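From: Wilma Schouten
To: Lesville Clothing Swap and Mending list
Subject: Re: [lesville-mending] the dark red fabric, and bags

Dear all,

Sorry for the slow answer, I had my sister's family here and the sewing table was being used for jigsaw puzzles until this morning. Woo-jin wrote:

> Hi Wilma and everyone,
> I'm trying to get my head around the October swap. Last time we had
> 93 pieces come in and I think a third of them were dark red or
> brown, and under the store lights at Kustent I couldn't tell one
> from the other. Twice I hung a maroon coat with the browns. Could
> we sort by weight of cloth this time? Also I'd like to know what
> people should carry things home in. I still have the 12 cotton
> totes from Florard but they're small for a coat.
> Woo-jin Ra

Woo-jin, I'm all for sorting by weight. When I go around the shops myself I feel the cloth first and look at the color second, and I suspect most people do the same without thinking about it. Heavy things on the left rail, shirts and blouses in the middle, and the really thin stuff folded on the shelves so it doesn't slide off the hangers (you remember the business with the silk scarves!).

As for maroon, it is a miserable color to judge indoors. It goes nearly brown in one spot and bright red in another, and any shadow falling over it makes it look like two different fabrics.

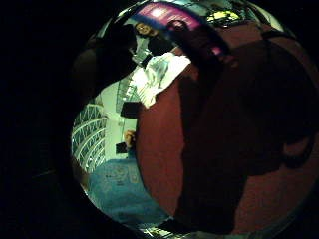

How do you tell maroon from brown under store lighting?

Hold the piece next to something plain white, a pillowcase or a sheet of paper will do, and turn it toward the light so no shadow is on it. Next to white, the red in a maroon comes up quite quickly, while a brown goes yellowish or gray. If you're still in doubt, take it to the door and look at it in daylight.

I'll bring an old white pillowcase for the sorting table, and if somebody has a second one we could pin it up by the rail. My mother did all her thread matching at the kitchen window before noon and would not be talked into doing it any later in the day, so I come by this honestly.

About bags: please keep the Florard totes for the small things. For coats I have 3 of those big zippered garment bags left over from the Hwang sale, and I'd be glad to lend them out if people write their name on the sheet. Anyone else can fold a coat with the sleeves in, lining side out, and carry it over an arm.

If you're bringing more than 20 pieces, do let Woo-jin know beforehand so she can keep a rail free. And empty the pockets, please, I found a whole packet of cough drops last time.

Warm wishes to you all,
Wilma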